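Ticket 459: Booking calendar shows wrong times after update
Site: Donitham
Opened by: Chaltu Workneh
Assigned to: Dagim Seyoum
Status: Monitoring

Chaltu, Saturday
Since the Vetik update, bookings made at the front desk display two hours late on the public calendar. The desk view is correct. Confirmation emails carry the wrong time as well.

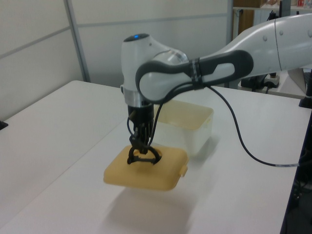
I have tried a different browser and cleared the cache. No change on either computer.

Dagim, 9:40 am
Checked the server clock and it is fine. The Druncombe plug-in has its own time zone setting, which the update put back to default. I've corrected it and restarted the sync.

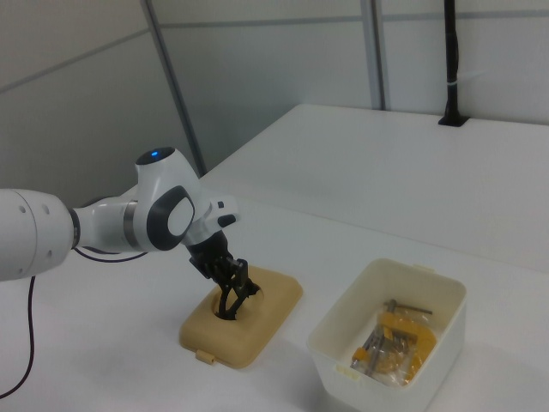

New bookings now come through at the right time. Old ones have kept the wrong time and need to be sent again. There are almost 300 in the queue.

Chaltu, 11:15 am
Please do the Mekonnen group first. They have the most changes this month.

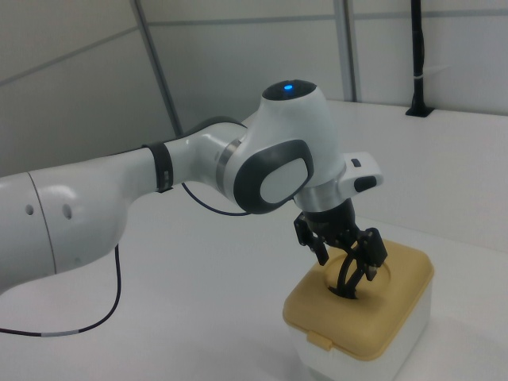
Gripper at the container with the tan-yellow lid.

Dagim, 2:05 pm
Mekonnen group done. The rest ran through except for 53, which failed with "duplicate record". I'm deleting the old copies and running those again tonight. 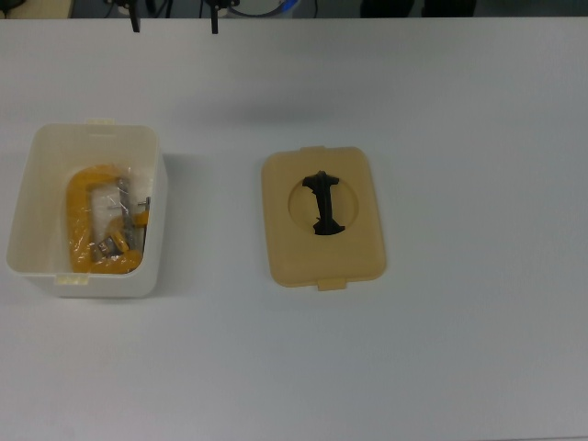

Open white storage box on the table.

Chaltu, 4:30 pm
Calendar looks right from here. Please leave the ticket open until the last batch is through.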